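Session notes, simulation half of the module. I'm writing these up on Sunday, January 26, 2025, with a cold, so forgive the rambling!

Most of you have now got Fillum running on the lab machines, and well done, because the install guide is dreadful. If yours still stops on loading, it's nearly always the Dunleavy model folder sitting in the wrong place. Move it up one level and try again before you email me.

This week is all about looking through the gripper. You'll be used to flying the viewpoint round the room with the mouse (it's lovely, I know, I do it too), but your program doesn't get that luxury. It gets the view past its own fingers and has to work out the rest. So before you write any code, step through your run and stop wherever you feel lost. I'd like you to save two of those moments and put them in your logbook.
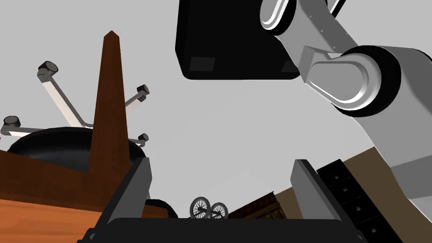
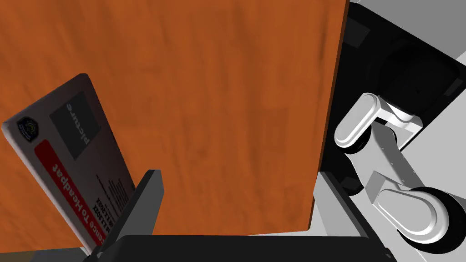 ### Topic: Wrist views

Take the one with the card first. A finger is holding it, there's a good big stretch of tabletop to judge the tilt against, and the red stripe gives you a strong straight edge to work from. Don't try to read the lettering, it's turned round and partly hidden, and I only want the angle!

The one looking up under the office chair is much harder. The gap between the fingers has cart wheels in it, some way off, and the nearer things are all at odd angles. Could you tell which way the wrist is pointing from that alone? Have a go on paper, then check against the joint readings.

### For your logbook

- Your two saved views, with the step number beside each. My run was 389 steps and the bit I got stuck on was step 259, so don't expect it to be near the start.
- A sketch of where you think the gripper is in the room.
- One thing in each view you could use as a landmark, and one you wouldn't trust.

Keep it under 300 words, please. Samran Luangrath is marking this half and he does count them.

Group 7, your Grereo logins have been reset, so use the new password from the slip I gave you. The reading is still the Drollarlow handout from November, second half only. Bring it with you, I've only got the one spare copy.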